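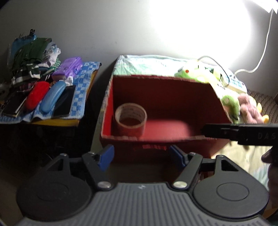
The Box by the Bed: Notes on Clearing Out One Small Room

Every June the Rolimbridge swap shelf asks its readers to part with a few things, and every June the readers respond by moving those things from the bed to the table and back again. I include myself. This year I promised the newsletter a tidy account of sorting one bedroom in one evening, using one box. The account will be tidy, anyway.

The box came first. It is red, it has seen several house moves, and the top edge has gone ragged in the way cardboard does when people keep ripping the tape off instead of cutting it. A sensible person would have recycled it. I put the tape in it, on the theory that if the tape lived in the box I would stop losing the tape. The theory held for the whole evening, a household record.

Then there was the table, which I had been calling a desk until I noticed that no work could be done on it. It had a checkered cloth, two phones, two eyeglass cases (one red, one light blue) and a purple pencil case. Behind those rose the laundry, folded, to its credit, and with a power plug sitting on top of it like the star on a Christmas tree.

I gave myself 12 minutes for the table and used nine of them opening the pencil case and testing pens. Four survived. The dead ones went back in the case out of habit, and I had to go in again after them.

Folded clothes are a trap for anyone who sorts. They look finished. You want to congratulate the pile and walk on by, and that's how a striped shirt gets to be six years old without once being worn outside the house. Take the pile apart. Anything you refold with a sigh goes to the swap shelf.

Plush toys were harder. I'd planned a firm speech about how a grown household needs no more than one, and delivered it to the wall. The green ones are staying and so is the pink one. They have also been doing a real job, which is propping up whatever needs charging, and I can't say the same for most of the furniture.

That brings me to cables. The swap shelf took in 13 chargers last June and gave away none, so please, keep yours. Wind them up, put a paper label on each, and throw out the ones that fit a device you can no longer name. I kept the long white one. It reaches the bed, and I've made my peace with what that says about me.

As for what finally went into the box, I had pictured old paperbacks and a lamp. By the first tea break I had got as far as this:

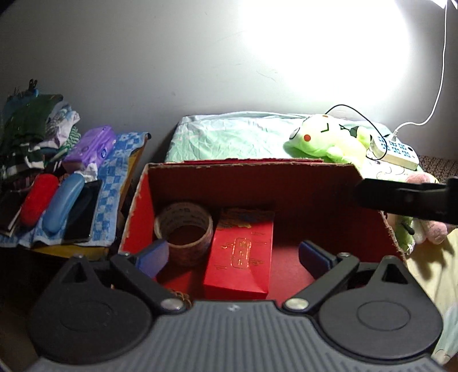

Packing, early stages: the tape, a red envelope with gold lettering, and a bit of braided cord.

The envelope is a keeper, along with the patterned paper behind it. The cord belongs to something, and I intend to find out what before it leaves the building. So the giveaway box had, at that point, given away nothing, and I went to put the kettle on again.

Drop-off for the swap shelf is at the side door on Vurnik Lane, from 9 in the morning. Clothes should be clean, pens should write, and boxes will be returned if you ask for them back. I'll be asking for mine.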